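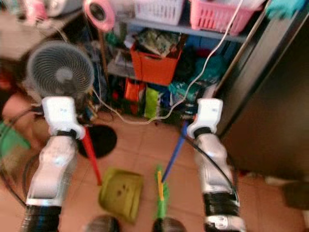 The Last Bus to Filtham

My grandmother kept the button jar on the shelf over the stove, and when the bus from Eston was late, which in February was every single evening, she would take it down and let me tip the whole thing out across the tablecloth.

She knew them all, you understand. The green one came off a coat she had worn to a dance in Hanrahan, where it rained so hard that the band packed up early and everyone sang anyway, all the way back down the hill. The brass one was my grandfather's. He had 200 miles to travel to ask for her hand, and he lost it on the way, and she found it in the lining of his hat eleven years later, while he was asleep in his chair.

"Did you tell him?" I asked her, every time.

"I sewed it on while he slept," she said, "and he wore that coat to church for a month before he looked down."

Then we would hear the bus groaning up past the Stinenico mill, and she'd sweep the buttons back into the jar with the side of her hand (always one left over, always under the sugar bowl) and go to put the soup on for my mother, who would be cold, and cross, and wanting to hear about our day.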